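We got to Wurklow just before ten, after a wrong turn by the reservoir and a long argument about whether the sat nav could be trusted (it couldn't). I'd wanted to see the Jireš tile works for years. My gran's kitchen was floored with their tiles, and I still have a chipped one that I use as a teapot stand, so when I heard they were opening the doors for a day in July I booked straight away and dragged my brother along.

The tour was led by Vlasta Sýkora, who started in the glazing shop straight from school and clearly knows every corner of the place. She took us in at the clay end first, where it's all hoppers and noise and a fine dust that I was still finding in my ears at bedtime. The presses are loud! You feel each thump through your shoes. There were 3 stops after that: the dryers, the glaze line and then the kiln, which is 154 metres long and runs day and night. I stood next to it for perhaps a minute and had to take my jumper off.

My favourite bit was the sorting room. Miroslava Zeman let us have a go at tapping tiles with a little wooden hammer and listening for a dull note, which means a crack you can't see. She got every single one right. I passed two duds and rejected a perfectly good one, and my brother was worse – he blamed the people chatting behind him.
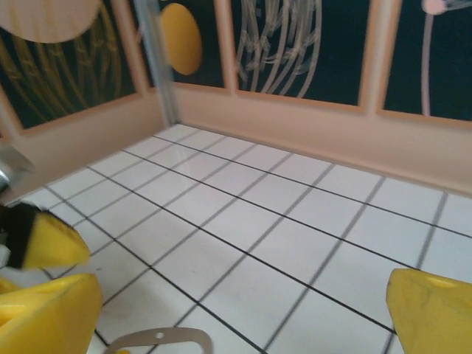

White squares, with dark grout lines running diagonally across the picture.

I've come home with strong feelings about grout, I'm afraid. I'd always gone for pale grout to match the tile, and then I've spent years scrubbing it with an old toothbrush. Vlasta is firmly in the dark camp and says a plain white square looks smarter with a line round it anyway. She also told us to order a few more tiles than we need if we're laying on the diagonal, as you lose so many to the cuts along the walls.

Lunch was in the works canteen, dumplings and a very good cabbage soup, and there was a queue right out to the yard. Over 100 people had turned up by then, so go early if you can. The shop is small and takes cards, and the seconds are stacked outside under a tin roof. I bought a box of the Premoreo range in a soft green for the splashback. They were heavier than I'd bargained for and the car park is up a hill.

If you go next year, wear flat shoes and bring water. The bus stops right by the gate, and the last one back leaves at half past four.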